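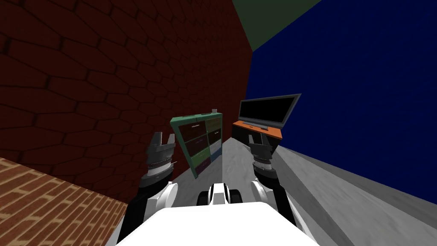

Farbe ist keine Privatsache

Wer in eine Mietwohnung einzieht, bekommt weiße Wände. Wer auszieht, gibt weiße Wände zurück. Ich halte das für eine schlechte Gewohnheit, und zwar auch dort, wo sie sich mit Geld begründen lässt.

In der Siedlung Trultley, in der ich elf Jahre gewohnt habe, gibt es 387 Wohnungen. Die Hausverwaltung Cornari schreibt in ihren Verträgen »helle, neutrale Farbtöne« vor, und sie meint damit Weiß. Ein Nachbar hatte sein Schlafzimmer dunkelgrün gestrichen und zahlte beim Auszug 1133 Euro an den Malerbetrieb. Er hatte das Zimmer sauber gestrichen, ohne Nasen und mit geraden Kanten. Darauf kam es nicht an.

Das Argument der Verwaltung lautet, weiße Räume ließen sich leichter vermieten. Das mag sein, solange jeder Bewerber nur weiße Räume kennt. In einer Stadt, in der auf jede freie Wohnung Dutzende Interessenten kommen, ist es trotzdem ein schwaches Argument. Wer dort eine Wohnung sucht, sagt wegen eines grünen Schlafzimmers nicht ab. 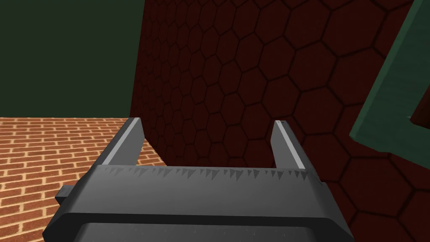 Simulierte Ansicht mit grauem Greifer.

Meine Großeltern hatten eine rote Küche und einen gelben Flur. Das Treppenhaus war bis in Schulterhöhe mit Ölfarbe gestrichen, ein Braun, das keiner schön fand und das dreißig Jahre hielt. Man wusste im Dunkeln, auf welchem Stockwerk man war, weil der Sockel im zweiten Stock einmal ausgebessert worden war und sich anders anfühlte. Heute ist das Treppenhaus weiß. Die Verwaltung lässt es alle vier Jahre neu streichen und legt die Kosten um.

Natürlich kann dunkle Farbe einen kleinen Raum drücken. Ich habe in einem Nordzimmer einmal ein Blau ausprobiert und es nach einem Winter wieder überstrichen. Der Eimer kostete damals 84 Euro und steht halb voll im Keller.

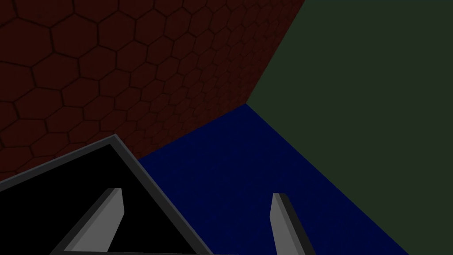 Solche Irrtümer gehören aber zum Wohnen dazu. Wer nie eine falsche Farbe an der Wand hatte, weiß auch nicht, welche die richtige wäre. Der Mieter, dem man das Ausprobieren abnimmt, richtet sich in einem Zwischenzustand ein, oft über Jahrzehnte.

Besser macht es die Genossenschaft Batista. Sie hat im Juni ihre Hausordnung geändert: Neun Farbtöne aus der Reihe Cikard dürfen beim Auszug an der Wand bleiben, darunter zwei recht dunkle. Die Genossenschaft verwaltet nahezu 4000 Wohnungen, es handelt sich also um keinen Versuch im Kleinen. Über die Auswahl kann man streiten, mir fehlt ein ordentliches Ocker. 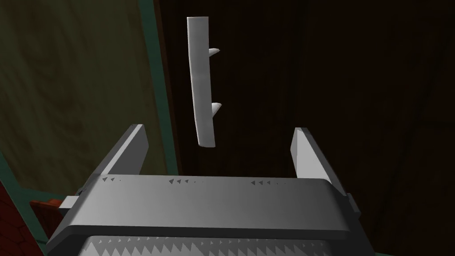

Müssen Vermieter dann jede Farbe hinnehmen? Eine vereinbarte Palette genügt, und was darüber hinausgeht, streicht der Mieter beim Auszug auf eigene Kosten über.

Mit dieser Regel könnten beide Seiten leben. Sie spart Anstriche, die nur gemacht werden, damit der Nachmieter eine Fläche vorfindet, die er selbst nicht ausgesucht hat. Cornari habe ich den Vorschlag schriftlich geschickt. Die Antwort bestand aus dem Hinweis auf Paragraf sieben des Mietvertrags.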